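Planning a first purchase of hand-held grippers for recording small-object tasks: one pair or two, and what else should be in the budget?

Posted in: Equipment and costs

Melahat Duman

Good evening to all. I have read this site for a long time but it is my first time to write, so please excuse me if I put this in the wrong section.

I work for a small company in Delladov called Tromden. There are five of us. We prepare demonstration recordings of household work, which our customers use to train their robot arms. Until now we did the recording on a fixed table in the office with a small arm and a leader arm, and it was slow. For the next job the customer wants recordings made in real homes, with hand-held grippers, two hands at once. We have borrowed a pair for a trial, and now I must write the purchase request, with a sum at the bottom that my director will sign or will not sign.

The job is sorting small personal things. Hair ties, clips, bracelets, a watch. The things lie on a bed or in an open box, and the person picks them up and puts them in the box or takes them out, one by one, sometimes with both hands working in turn. It sounds very easy. My colleague Umut thought we would finish quickly, but small and soft things take more care than the boxes and bottles we were used to, and also a bed is not a table. It is soft, it has folds, and when you press down with the finger tips the thing you want sinks a little with the cloth.

The money I can ask for without a second meeting is 3,000 euros. Above this I need to go to the owner, which I can do, but only once, so I would prefer to ask for the correct sum. What I am not sure of is the following.

First, one pair or two pairs. With one pair only one person can record, and if something breaks we stop. With two pairs I am certainly above my limit.

Second, the pads on the inside of the fingers. I suppose they wear, but I have no idea how quickly, and the seller could not tell me in a way I understood. Should I order spare pads at the start? Is there a better kind for thin things such as a hair tie?

Third, the objects themselves. Does anybody put them in the budget as a proper line? At the moment we use what our families had in the drawer, and I think this will not be enough variety for the customer.

Fourth, storage for the recordings and the time for checking them. I always forget this part and later it hurts.

I put three views from the bedroom where we tried it, so that you can judge the size of the things compared with the fingers. Please look more at the objects than at our housekeeping. 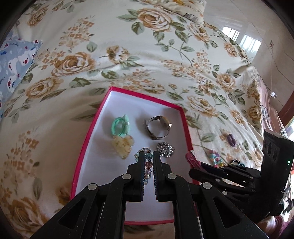
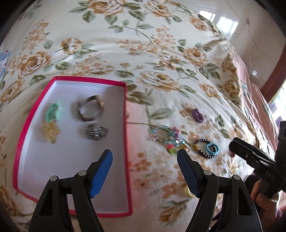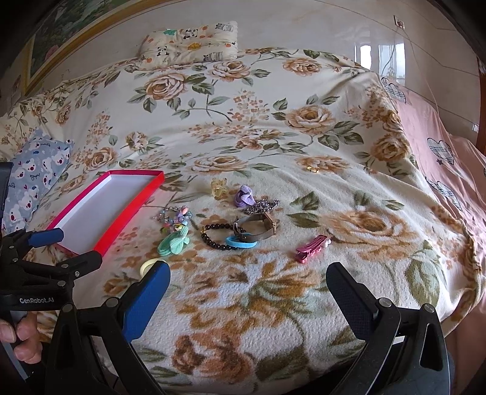 The sorting task on the bed, small accessories and the open box, with two hand-held grippers in each view.

The bracelet with the clear beads in the first one is a typical object for us. It hangs down between the tips, so the person has to think where the lower part will go before letting it down. The mint-green hair ties are another matter, they look so simple, but a finger can go through the loop and then you carry it without having gripped it. For the customer this is a bad recording even if the thing arrives in the box.

We plan 36 sessions, in different homes, one room for each session. If somebody has made a similar plan I would be very thankful to see how you divided the money. Also how you divided the people, if this is not too much to ask.

Thank you in advance for your time.

Güven Erdem

Hello Melahat, welcome. We made almost the same decision last year at my former employer, with kitchen things in place of jewellery, so I can tell you what I would repeat and what I would not.

I would buy one pair and one single gripper. So three pieces, if your seller agrees to sell them one by one. Ours did after two telephone calls. With three pieces you are not stopped when one fails, and you have not paid for a complete second set which will lie in its case most weeks. A full second pair makes sense when you have a second person who is already trained, and a second home free at the same hour. With five people in the company, and some of them busy with the checking, I think you don't have this yet. If you find after 12 sessions that the homes are waiting for you and not you for the homes, then go to the owner for the fourth piece, and you will have your own numbers to show.

Before you decide, ask the seller if a spare piece can be used as left or as right. Do not assume it. We had to do some setting in the software every time we changed sides, and it took most of a morning the first time.

Pads: yes, order them at the start, and order them with the same delivery, the postage for a small packet was a stupid sum in our case. I can't tell you how many sessions one set lives because it depends on the things. Cloth was kind to ours, metal edges and ceramic were not. With watch bands and clips I would expect more wear than with hair ties. What helped us was a very dull habit: at the end of each session we looked at every pad under a lamp and wrote one word in the notebook, good or tired. When two sessions in a row said tired, we changed it. Change both pads of one gripper together, otherwise the grip becomes uneven and the person starts to correct for it with the wrist, and you see this in the recordings.

I see that your pads are not all the same look, some blue and one dark grey in the last view. Maybe this is only how they come. But if they are really two kinds, I would choose one kind for the whole job and write it in the request. Customers ask afterwards.

Objects: make it a proper line. Our director laughed at it and then signed it. Go to a market and buy many cheap different things in one afternoon, keep the receipt, put a number on each thing with a small tag and photograph it once. If a bracelet breaks in week three you must know which one it was. For your kind of job I would buy more of the soft things, hair ties in every thickness, as these gave the least boring recordings for us. We used kitchen cloths but I think it is comparable.

Storage: take the amount of one trial session, multiply by your number of sessions, and then double it because you will keep one copy in another place. Do not let anyone persuade you to skip the copy. For the checking we calculated one hour for each hour recorded in the beginning, later it went down by itself.

One more line which I missed in my own plan: transport cases. Proper ones with foam. Thirty or more homes means a lot of stairs.

Detlef Tiedemann

Rent. Dolley rents them by the month, or did in September. You pay more in total but a broken one is their headache.

I don't know if they deliver to Delladov.

Melahat Duman

Thank you both. Güven, the idea with three pieces had not come to my mind at all, I was thinking only in pairs like shoes. I have asked the seller this morning and he will answer. I also asked him about left and right, and about the pads. Detlef, I wrote to Dolley too, but they want a minimum of four months and our job should be shorter, so with this the rent comes higher than I hoped. I will keep the offer in my folder.

Alper Dönmez

I would add something from the side of the person who holds the grippers, as I did this work for most of a winter and the planning was done by others.

Please put breaks in the plan, and count them as paid time. Two grippers are not heavy when you lift them in the shop. After an hour bent over a bed they are heavy. A bed is the wrong height for nearly everybody, and the worst is reaching for the far side with the arm stretched and trying to take a small thing with a clean movement. In our team we exchanged every twenty-five minutes or so. The one who was resting put the objects back in new positions, so the time was not lost. This means you need two persons for each session even with one pair of grippers. In your budget this will be bigger than the pads and the cases together, I am afraid.

For the same reason I would record part of the sessions at a higher surface if the customer permits it, a chest of drawers or a desk. Ask him in writing. Ours, a company named Oral, was very strict that the surface must be the one in the contract, and we had to repeat two days because of a table.

On the hair tie problem, we had this with elastic bands. We agreed on a rule that the band must be between the pads before lifting, and if a finger went through the loop the person opened, put it down and began again. The failed try was marked at once by voice, so the person who checks could find it. Decide such rules before the first home. When you decide them in the middle, the early recordings follow another rule and someone must sort them.

About the money, I don't know today's prices, so take this only as proportion. If I had your 3,000 I would not spend more than 2,000 on the grippers themselves, and if they cost more than this then go to the owner now, with the complete list, people included. You said you can ask only once. Then it's better to ask with the true sum than to arrive in the middle of the job with no pads left and nothing for the second person.

And take your own lamp to the homes. Daylight from a window moves during a session, and tiled walls or floors throw it back.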